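Arbeitstisch mit Kraftpapier bespannen und ein Raster kleben

Wer viel bastelt, sortiert, Kleinteile auslegt oder einfach eine große Fläche hat, auf der ständig etwas wandert, sollte das unbedingt einmal ausprobieren: braunes Packpapier über die ganze Platte, darauf ein Raster aus blauem Klebeband. Ich habe das inzwischen an drei Tischen gemacht und freue mich jedes Mal wieder, wie ordentlich so eine Fläche plötzlich wirkt. Ein Nachmittag reicht, und das meiste davon ist Messen.

Was man braucht

Kraftpapier von der Rolle, möglichst breiter als der Tisch
Blaues Malerband, schmal (meins ist von Punder)
Cutter mit frischer Klinge
Langes Lineal oder eine gerade Leiste
Bleistift, Maßband, ein trockenes Tuch

Das Papier auflegen

Zuerst die Platte abwischen, Krümel drücken sich sonst durch und man sieht sie für immer. Dann das Papier abrollen und am besten über Nacht liegen lassen, mit ein paar Büchern auf den Ecken. Es kommt ja stramm gewickelt von der Rolle und will sich anfangs überall hochrollen! Am nächsten Morgen eine Längsseite unter der Tischkante festkleben, das Papier mit der flachen Hand von der Mitte nach außen streichen und die gegenüberliegende Seite befestigen. Die kurzen Seiten kommen zuletzt dran.

Ein paar leichte Knitter bleiben fast immer. Mich stören sie nicht, solange nichts darauf kippelt. Wenn etwas fest auf der Platte verschraubt werden soll, kommt das Papier vorher darunter, und die Löcher schneidet man von oben kreuzförmig ein – das reißt weniger aus als ein runder Ausschnitt.

Das Raster anzeichnen

An allen vier Kanten mit Bleistift kleine Striche setzen, immer vom selben Eck aus gemessen. Bitte nicht von Strich zu Strich weitermessen, da schleicht sich bei jedem Feld ein Millimeter ein, und am Ende stimmt die letzte Reihe nicht mehr. Bei meinem ersten Tisch bin ich auf 9 Spalten und 6 Reihen gegangen, das war für Schrauben und Perlen wunderbar. Für größere Sachen nehme ich weniger und dafür breitere Felder.

Dann die langen Bahnen kleben. Das Band an einem Strich andrücken, ein gutes Stück abrollen, straff ziehen, über dem Zielstrich ausrichten und erst jetzt absenken. Danach kommen die Querbahnen. Sie laufen einfach über die anderen hinweg, die Kreuzungen muss man nicht ausschneiden. Zum Schluss mit dem Tuch über alle Linien reiben.

Die ersten Sachen auslegen

Jetzt kommt der schönste Teil. Ich fange immer mit ganz wenig an, etwa mit einem Würfel in einem Feld und einem flachen Teller in der nächsten Reihe, schräg daneben. Kräftiges Gelb macht sich auf dem braunen Papier großartig, das findet das Auge sofort. Alles, was gerade keinen Platz im Raster hat, kommt auf eine Ablage neben dem Tisch, damit die Felder frei bleiben.
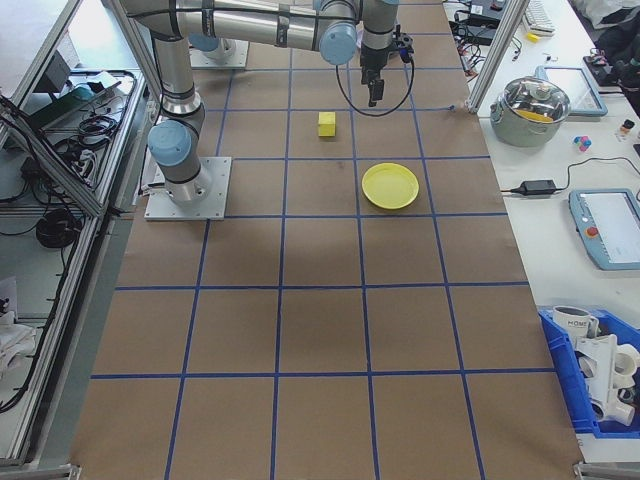 Mohandas Pisharody klebt die Querbahnen grundsätzlich zuerst, weil er dabei nicht über die fertigen Längslinien greifen muss und sich mit dem Ärmel nichts verzieht. Außerdem rät er, die Bandenden um die Tischkante zu führen, dort lösten sie sich bei ihm deutlich später.

Den Tipp mit den Enden habe ich sofort übernommen, der ist Gold wert!

Pflege und Austausch

Staub geht mit einem weichen Handfeger weg, immer in Richtung der Linien. Feucht wischen verträgt das Papier nicht, es wellt sich. Löst sich eine Bahn, lieber gleich das ganze Stück erneuern, denn geflicktes Band sieht man sofort. Nach fast 5 Monaten ziehe ich meistens neues Papier auf, und das alte wird noch zum Einpacken benutzt.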